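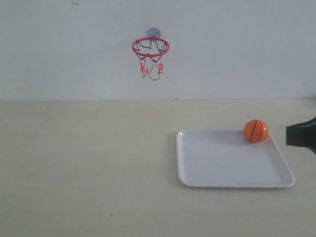
In June the workshop in Wukville opens its doors at 8 in the morning, and by half past there is already a line for coffee. I came from Flurnton by the early train, with a notebook and not much knowledge of robots. The program promised a basketball game. I had imagined something larger.

The court is a table against a wall. The player is an arm that the team calls Lim, and its task is to take a toy ball from a tray and bring it to a hoop the size of a saucer. Visitors stand close together behind a rope and give advice, as people do at any sports event.

"Children understand it at once," says Huguette Texier, who leads the project. "With adults I must first explain why it is difficult."

I was one of these adults, so she explained. A ball rolls when you touch it badly. It has no handle and no flat side. The arm must come from the right direction, close its two fingers at the right height, and then carry the ball to a place where the net hangs a little differently every time. 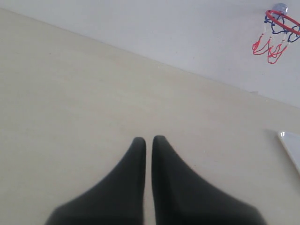
Perrine Chevalier

Before the doors opened, the team had spent 2 weeks teaching Lim by hand. One person guides the arm through the movement, again and again, and the computer keeps everything. They recorded 391 of these lessons. Texier threw away more than I expected, mostly those where the teacher was tired and became careless. "The arm learns our bad habits very faithfully," she told me.

The software is named Isska, and on a screen beside the table one can follow what the small camera near the fingers sees. I found this more interesting than the ball itself. From so near, a table becomes a kind of desert, and the hoop comes in from a corner when you do not expect it.

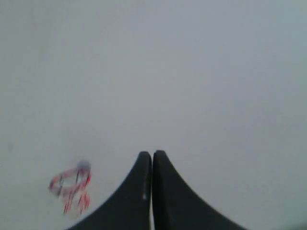 Does the arm know where the hoop is before it starts?
It has no map of the table. It looks for the hoop through its cameras during each attempt, and corrects its path while it moves.

After lunch the public could propose small changes. A boy asked to have the tray turned, and a retired teacher wanted the lamps lower. Texier agreed to both and wrote the results in a school notebook. Her goal for the autumn is 100 baskets in one afternoon, with no person touching the table. 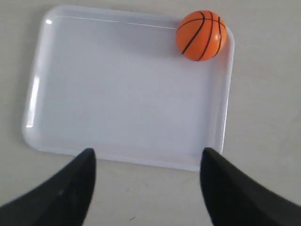
The fingers at the near edge of the tray, with the ball in the far corner.

I stayed until the rope was taken down. On the train home I tried to pick up a chestnut from my bag with two pencils, and I dropped it under the seat.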